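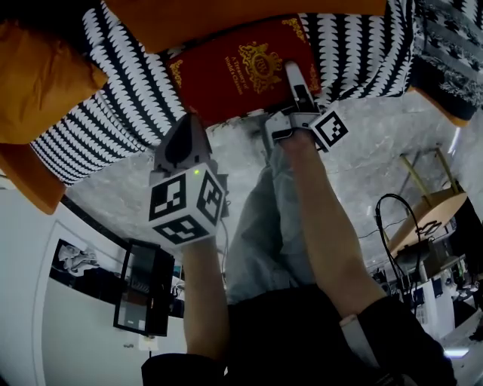

Photo: Pliken project, Fikthorpe site

Pliken: Household Handling Examples
Progress report to the Pollock Fund
5/26/23

Dear friends at the Fund,

It is a pleasure to be writing to you with something to show. When we sent our last letter in November we were still arguing over file formats and waiting for parts, and you were kind enough to be patient with us. Since then the work has moved from the planning table into a furnished room at Fikthorpe, and most of what follows is an account of what has gone on there, with a few pages' worth of worries squeezed into the second half.

As you will remember, the aim of Pliken is to build up a good, varied set of examples of people picking up, moving and putting down ordinary household things, so that a learning system can pick up the habit from them. We promised you 2,000 finished examples by the end of the grant. As of this report we have 186 that have passed every check and gone into the shared store at Prornlow, and another 142 recorded and waiting to be looked over. I know those numbers look small next to the target. The early months were always going to be the slow ones, and we spent a good part of them throwing away our own first attempts, which I will come to in a moment.

How the recording is going

Our people work with hand-held grippers and with cameras worn at head height, so that each example gives us the view from the hand and the view from the person at once. The marker cubes on the grippers are what let us work out afterward how the tool was held and which way it was facing. That part took us much longer to get right than we had budgeted for. In the first weeks the cubes kept getting hidden behind an arm or behind whatever was being picked up, and an example in which the tool vanishes for a second or two is not much use to the people doing the training. We tried moving the cubes, then we tried asking people to hold their elbows differently (they were very good about it, but it made everybody move like they were carrying soup), and in the end we went back to moving the cubes. We now lose far fewer examples this way, and people can reach for things the way they would at home.

You asked in your comments on the first plan whether we were going to use real objects or practice blocks. I am happy to say we have leaned hard toward real ones. Books have been a favorite with the team and a headache for the data. A heavy hardcover lying on a striped throw is a lovely hard case, with the busy pattern underneath, the thin edge to get a grip on, and the cloth that wants to come along with it. Soft furnishings in general have taught us a lot, and we would like to do more with them over the summer, if the schedule lets us.

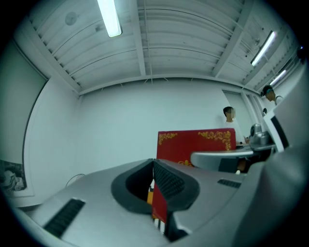
We have also changed the way a session runs. At first one person recorded and another sat with the computer, and they swapped over when somebody got tired, which meant that the notes were written in two styles and sometimes not at all. Now the notes are filled in right after each take, on a one-page form, by the person who did the handling. It sounds like a small thing, and it does slow the morning down, but the people at Prornlow tell us they can sort a batch in a fraction of the time, and they have stopped sending us long emails with question marks in them.

What has not gone so well

Cables, first of all. We have too many, and they get into places where they shouldn't. We have ordered longer ones and some clips to run them along the walls, and I would ask you to look kindly on that line when it turns up in the spending sheet.

The second trouble is lining up the recordings in time. The gripper camera and the head camera each keep their own clock, and over a long session they drift apart. We now start every take with a short signal that both of them can pick up, and we stop and restart more often than we used to. Of the examples waiting to be looked over, 5 were made before this change and may have to be done again.

The third is variety. Our handlers have become skilled, and skilled people settle into one way of doing things. For a learning system that is a little too tidy. We want hesitant reaches, second tries and left-handed grabs in there too, so we would like to bring in new handlers for short stretches and let them be clumsy for a while before we teach them anything.

Money and time

Spending is a little under plan on equipment and a little over on hours, mostly on account of the checking. We are not asking for more at this stage. We would, however, like your agreement to move what is left in the travel line over to checking hours, as the trips between Fikthorpe and Prornlow have mostly been replaced by phone calls.

Next steps

Over the coming months we plan to finish looking over the backlog, bring in the new handlers, and start on kitchen things, beginning with the light ones. We will send the revised note form along with the next spending sheet so that you can see what we ask people to write down. If any of you would care to visit Fikthorpe before the next report, please do let us know, and we will gladly put a gripper in your hand and let you have a try.

With warm thanks for your support and your patience,

The Pliken team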